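Site Sales Advisor - Godoy Mill Apartments, Pledthorpe

Drukutine is looking for a Site Sales Advisor to join our small team at Godoy Mill. The building was a thread factory until the 1970s and we are converting it into 69 apartments, with one, two or three bedrooms. The first homes will be ready in August, and the sales office is already open on the ground floor.

The job

You will report to Noémie Perrin, our Sales Manager. Most of your day is spent with buyers, from the first telephone call until they receive their keys. You will:

- answer inquiries by phone and email, and book the viewings
- show visitors the building and the model apartment
- explain floor plans, service charges and the reservation process
- keep the buyer records correct and up to date
- follow each sale with the lawyers and with our site manager, Gayan Wanigasekara

The largest apartment measures 982 square feet and the smallest is a good deal less, so the buyers are quite different from each other. Some buy their first home, others are moving from a big house and have many questions about storage and parking. Please be patient with both.

What we ask

- two years or more in new home sales, or in a real estate agency
- clear written English
- a driver's license, as you will sometimes help at our Plemivbridge site
- readiness to work most weekends (you have two other days free)

A second language is welcome but not required. Training on our booking system is given in the first two weeks.

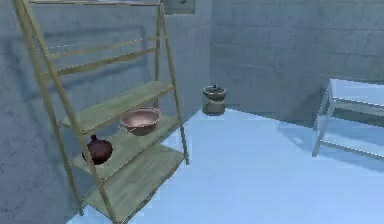 What we offer

- a fixed salary, paid monthly, and a commission of 300 dollars for each completed sale
- 25 days of paid vacation
- a travel allowance of 800 dollars per year
- a permanent contract after a trial period of three months

How to apply

Send your resume and a short letter to Celeste Mansilla in our Pledthorpe office before November 4, 2024. In the letter, please tell us about one sale that was difficult and what you did - half a page is enough. Interviews are held at the mill, and you will also walk through the building with Noémie. We reply to every applicant.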